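Handout 4: Notes on the demonstration visit to Stidine
Introduction to Service Robots, second part. Please read before the written report.
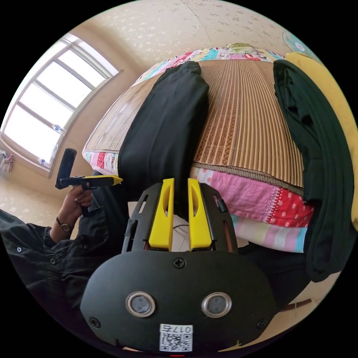
The visit in July had one main question, and I ask you to keep it in mind when you read your own notes: how can a person teach a robot to handle cloth, when the person has no robot in the hand? At Stidine the answer is the hand-held gripper. The operator works with one tool for each hand, and the tools record what the hands do. On the tool you see the two yellow fingers, which stand parallel with a narrow gap between them, and behind them the bed with the bamboo mat, where the long black bundle is lying and the green garment hangs over the edge. The fingers are tall and have rounded recesses in their faces. Please notice also how the operator's left hand holds the second device by its base, with the fingers wrapped around it. In your report you should describe this grip in your own words, since several of you wrote last year that the hand goes "inside" the tool.

1. What was shown

Meron Negussie led the demonstration. She divided it in two blocks. In the first block she explained the recording, and in the second she spoke about what happens with the recordings later. I put the main points here in the order in which she gave them.

A recording of one task, from start to end, is called an episode. The group had 1,534 episodes of household work at the time of our visit. From these, 759 are with cloth: folding, hanging, laying flat, moving a garment from one place to another. The rest are with rigid things such as cups, boxes and bottles.

The camera sits on the tool and has a very wide lens. For this reason straight lines look curved, and a bed or a sofa seems to bend around the tool. Students often want to correct this before training. Ms. Negussie advised to leave the picture as it is, on the condition that the robot later carries the same lens in the same position.

Each tool has a printed code on the housing. Before a session the operator must check that the code and the side (left or right) agree with the session sheet. An exchange of left and right is easy to make and hard to find afterward. They lost 32 episodes in this way in the spring.

2. Why cloth is difficult

A cup has one shape. A shirt has a new shape every time you put it down. The robot can't keep a fixed model of it, and must decide again after each movement where the edge is and where to take it.

Orestis Gavalas, who prepares the training data, gave us three cases that fail often:

- dark cloth on dark cloth, where the fold is almost not visible;
- a garment that hangs over an edge, because its own weight pulls it while the gripper closes;
- patterned covers under the garment, where the program takes the border of a pattern for the border of the cloth.

For the third case, think of a patchwork quilt. It has many straight borders, and none of them is the end of the cloth.

3. Why they record in ordinary rooms

Some of you asked why the work is not done on a clean table in the laboratory. Mr. Gavalas answered that they began in this way, with the project they call Warel. The results on the table were good, but in a bedroom the same program did poorly. Window light was one problem, and small things in the background another. The present project, Urkix, records only in furnished rooms, and the operator is asked not to tidy up more than the task needs.

4. Words to know

Episode: one full recording of one task.
End effector: the part of the robot that touches the object.
Fisheye lens: a lens with a very wide view, which gives a round picture.
Bimanual task: a task that needs 2 hands.

5. For the report

Write two pages. Choose one cloth task from your own home and divide it into steps, as if you had to perform it with two grippers and could not use your fingertips. Say for each step which hand holds and which hand moves. Then choose one of the cases in section 2 and explain how it could appear in your task.

Reports go in the box outside room Tolentino, before 4 p.m. on the last day of class. If you missed the visit, you may use this handout as your source, but please write so in the first line.

Course office, Tolentino building | Handouts may be copied for use in class | Back to top

This site uses cookies to remember your login. By continuing you accept their use.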